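Happy Tuesday, September 20, 2022, everybody, and welcome back to the awards corner! I was going to save this one for next month, but my inbox has been so full of it that I gave up and wrote it tonight with a bowl of cereal next to me.

So, the Brandia Awards. If you missed it, they've moved the whole ceremony out of the Koval Theater, where it has been held for as long as I've been going, and into the new hall at Cikine. The Koval seats 1000. The new place seats 500. You can do that math as well as I can, and so could everybody who used to sit in the balcony (hi, balcony people, I was one of you for years and I still have the neck to prove it).

The balcony tickets were the cheap ones, and they were how regular fans got in. The new hall doesn't have a balcony. What it has is 110 seats set aside for the public, handed out by drawing, and the rest go to nominees, guests, sponsors and press. I entered the drawing in July, the morning it opened, and I did not get picked. Neither did my sister, who entered under her maiden name and her married name, which I'm pretty sure is against the rules, so please don't tell on her.

Davina Hepburn, who's producing the show this year, answered a few of my questions by email, and she was very nice about it. She told me the smaller room means better sound, shorter walks to the stage and a broadcast that comes in under three hours for once. I believe her on the last part! Last year's show ran so long that my bus had stopped for the night before they got to Best Series.
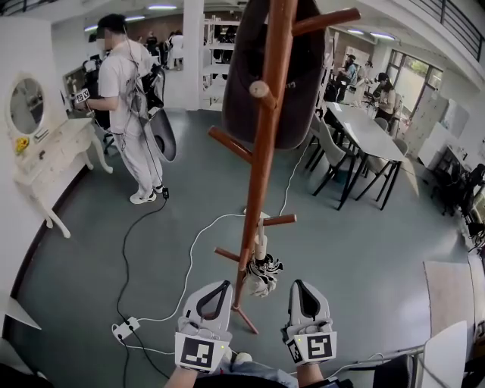
The dress code is the other thing you've all been writing in about. It's been relaxed, and I mean really relaxed: the invitation says "evening wear or whatever makes you feel like a winner," and my friends and I have been arguing about what that covers ever since. A white short-sleeved shirt with light trousers and white sneakers would have gotten you turned away at the Koval, and now it'll walk right in. Same goes for bags. The old door staff made you check anything bigger than a wallet, so you'd start the night in line at the coat room, but this year you can keep a dark gray bag or a patterned umbrella with you as long as it fits under the seat. I'm still wearing the green dress. I bought it for the balcony and it's going to get worn, even if it's on my couch.

Now for the nominations. Torquil Kinnear is up for Best Supporting Actor for *Cloruso*, and if he loses I'm going to be impossible to live with. He's in 138 minutes of that movie for maybe four scenes and I remember every one of them, especially the bit on the ferry with the thermos. My editor thinks he overdid the accent. My editor is wrong and she knows I'm printing this.

If you did win seats in the drawing, check your email, spam folder too, since the confirmations went out from an address nobody would recognize and you only get until Friday to answer. Unclaimed seats go back in for a second round, and yes, I'll be refreshing that page like a maniac.

Send me your predictions before the show and I'll run the best ones in the next issue. One guess per category, please. Last year a certain reader sent me four for Best Director and then wrote back to claim she'd called it.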